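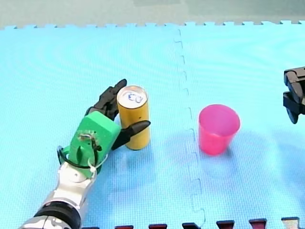 Yellow can and pink cup on the blue mat.

5/29/21, room Maurya, floor corner

Today I was working only on the floor corner: the mat, the can, the cup, and after lunch the shelving unit. I write it a little longer than usual, as the next person to use the corner will be from the Beltolgate group and they do not know our habits.

Mat

The light blue foam mat is down again and covers most of the floor area. I took all pieces up in the morning, swept the concrete, and laid them back from the wall side. Last time we began from the door side and the mistake collected at the wall, where one piece was standing up like a small ramp. From the wall it is better. The rest of the mistake is now at the door, under the strip, and there it disturbs less.

The nominal side of one piece is 30 cm. I measured one of the old pieces, without pulling, and got the same value. A piece from the new package gave 31 cm. I measured it again with the steel ruler and the number did not change. So old and new pieces should not be mixed in the same row. The teeth go together if you push with the knee, but then the row is bending and after one night it comes up. I put the new ones back in their package and wrote "wide" on it with marker.

Cleaning: warm water, a few drops of dish soap, soft cloth, then a second cloth with only water. I did not use the Zinum cleaner. On a leftover piece it made the surface sticky for the whole morning, and dust went into it at once. If somebody needs the Zinum for the bench, please use it there and keep it away from the foam.

The seams collect the most dirt. I went through them with an old toothbrush and after that with the vacuum, small nozzle. It takes long. I would do it once in a month and in between only the vacuum.

Can

The yellow can is the same one as in the last entries, tall and slim. I like it for the floor work as the color is easy to see on the blue, also for a tired person. It has a small dark spot in the middle of the front. I tried to remove it with a wet cloth and then with an eraser and both did nothing, so I leave it. It is useful to know which side is the front.

Filling: I emptied the old rice and weighed new rice on the kitchen scale, 300 g. The old rice had some dust in it and smelled a bit. The new rice is in a thin bag inside the can, and the bag is closed with a knot. Without the bag the rice moves to one side each time when the can is laid down, and then it stands up badly. With the bag it is much calmer, but you must press the bag flat from the top before you close it.

Stand test on the mat, pushed with one finger at the top rim: on the middle of a piece it comes back from a small push. With the base across a seam it is less sure, and in one of my tries it went over. I write it here as an observation only. For the moment please keep the can away from the seams.

Cup

The pink cup is plastic and light. I washed it and let it dry upside down on the towel. No filling. I thought about putting a coin under the base with glue, but then it would be a different cup than the one in our notes and we would have to begin again with everything. Not today.

Order on the floor is can left, cup right, when you stand at the window side. Between them is one seam of the mat, and this helps to place both again without tape. The tape marks from April are removed. They were leaving glue on the foam and I needed a long time to rub it off with my thumb.

Shelving
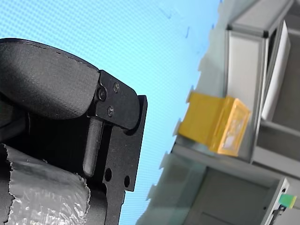

At the shelving unit, pale gray and white against the light blue.

The shelving unit had the old problem: the lower board was sliding forward a few millimeters when something heavy was put on it. The reason was simple. On the back side it was resting on two pegs of a different type, thinner than the front ones. I found the correct pegs in the drawer with the door hardware. There were 4 of them in a small bag, so two are left as spare, and I stuck the bag with tape to the underside of the lowest board.

After this I put the board back and loaded it with the two paint buckets, the full ones, and waited through my coffee. It did not move. I took the buckets down again and they are under the bench.

I also wiped all boards. The lighter ones show every finger. The top one has a gray line along the back that looks like dirt but is a scratch, please do not rub it more.

What goes on which board, from now:
- top: empty boxes only, nothing that can fall on a foot
- second: cups, clean and dry
- third: cans, front side to the room
- lowest: towels, brush, the package of wide mat pieces

I know the third board was for tools until now. The tools from this board are in the flat Skamerix box at the end of the bench. The box has a lid that closes only if the long screwdriver lies diagonally.

Color of the light blue

I spent some time with the question why the blue looks so different from one hour to another. In the morning it is pale, nearly cyan, and after lunch it gets stronger. I held a white sheet of paper beside it at both times, and the paper also changed, less than I was expecting. With the ceiling lamps on and the blind down it stays more or less the same. So for any notes where color is important, blind down, both lamps on, and write it in the header line.

The blind is again hanging lower on the left. I did not repair it. You have to pull the cord slowly and then it comes even.

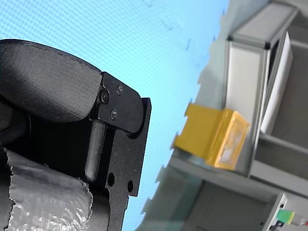

Noise from the floor

A small point, but I want to have it written. When the can falls on the mat the sound is soft and people in the next room do not hear it. When it falls at the door, on the strip, they hear it very well and they come and ask. I folded one towel and laid it over the strip. It is not beautiful but it was enough for the afternoon. A better solution would be a rubber profile, I will look for one in the hardware store on my way.

Please do not put the towel under the mat pieces. I tried it and the pieces open at the teeth.

Small accident

I spilled some of the new rice between the bench and the wall while I was filling the bag. I vacuumed it, but the gap is narrow and I am sure there are still grains inside. If somebody sees rice on the floor next week, it is from me. Use a funnel. There is one made from a cut bottle, hanging on the hook beside the sink.

The 300 g was weighed after the spill, so the number is good.

Still open

- lid of the can closes hard, maybe the rim has a small dent, look with a flashlight
- second pink cup, same kind, is not on the shelf and not in the sink. Who has it?
- label for the third board
- ask the Beltolgate group if they bring their own mat pieces. If yes, measure before mixing
- rubber profile for the door strip
- throw away the old rice, it is in a jar at the sink and somebody could think it is for eating

Placing the can and the cup at the start

For the first placing in the morning I do it like this. Kneel beside the mat, not on it, otherwise the foam keeps the shape of the knee for some minutes. Put the can down first, front side to you, and turn it until the spot is in the middle. Then the cup on the other side of the seam. Step back to the bench and look once from there. If the cup looks nearer than the can, move only the cup.
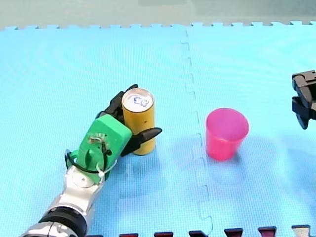 Can the rice in the yellow can be changed for sand, if we run out of rice?

Sand is heavier for the same volume, so the bag would be smaller and would roll inside the can. Buy new rice, weigh it to the same value, and write the day in the notebook.

Vacuum bag is changed. Blind is down, both lamps off, key of Maurya is back on its hook.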